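TANDEDPORT, July: Ustora, the housewares wholesaler based in Tandedport, will take over distribution of the Yoshida line of kitchen and pantry storage in the region, the company said Thursday. The agreement covers 70 products, including bread bins, drawer inserts, spice racks and countertop boxes for tea and coffee.

Ustora currently supplies 686 independent stores, most of them hardware shops, kitchen stores and small grocers. Yoshida products were previously available in the region only by direct order, with a minimum purchase that many smaller shops could not meet. Under the new terms, stores can order single cases and combine them with other goods on the same delivery.

"Shop owners have been asking us for better storage for small kitchens," the company said in a statement. "They want items that can stay out on the counter and that customers can replace one at a time when something wears out."
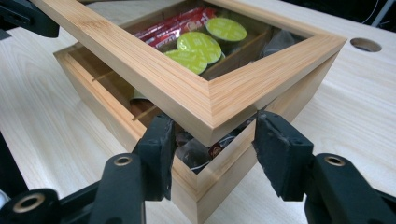 Orders placed before noon will ship the next working day from Ustora's warehouse on the east side of Tandedport. The company has set aside 3,232 square feet of floor space there for the new line and has added a second loading door. No change is planned to existing delivery routes or to the fuel surcharge.

Spare hinges, knobs and feet will be stocked separately and sold in packs. Stores that already carry Ustora's own Ella-size shelf units should note that those units are now listed under the name Ellia. Item numbers stay the same, and older labels will remain valid until current stock is sold.

The first 13 products are open for order now. The rest will be added in stages through October, beginning with the drawer inserts. Price lists and display stands are available from the Ustora trade desk, and stores with an open account will receive a printed catalog with their next delivery.

About Ustora

Ustora is a wholesale supplier of household goods to independent retailers. It operates one warehouse and a trade showroom in Tandedport. The showroom is open to account holders on weekdays from 8 a.m. to 4 p.m.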